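Equipment Review: Vadon Work Table, White

The Vadon work table was purchased for the sorting room at the Bellamy site, where it replaced a folding model that had become unsteady. This review covers its suitability for general use and is intended for departments considering the same item.

The table is supplied flat in one carton. Assembly requires two persons and the key provided. The printed instructions are adequate, although step 6 shows the crossbar the wrong way round and should be read together with the parts list. The stated load limit is 300 kg, which exceeds any requirement we are likely to place upon it.

The top is plain and straight-edged, with a slight gloss. Pencil, tape residue and ordinary dust are removed with a damp cloth. Ink should be dealt with promptly, as a faint mark remained after one night. Users seated directly beneath ceiling lights have remarked on a certain amount of glare, and a matt finish would have been preferred for reading.

Trays and bins of the usual Ponico sizes may be kept at either end without reducing the working area unduly.

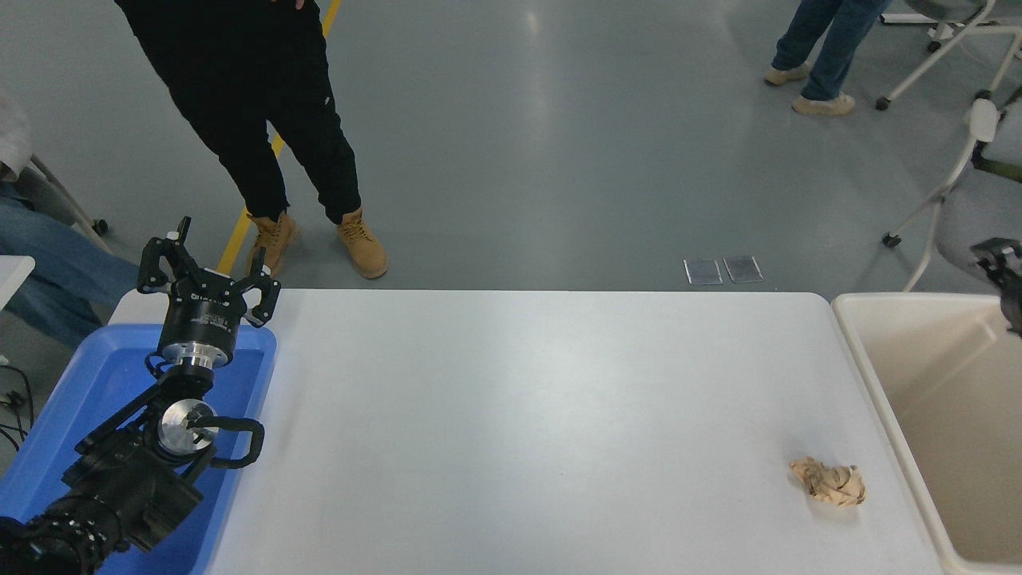
Scrap paper shows up clearly against the pale surface, and this has made clearing at the close of the day quicker than before. The corners are less satisfactory. They are rather sharp, and protectors must be ordered separately.

The table is recommended for sorting and packing. It is not recommended as a permanent desk. A second order is planned for October.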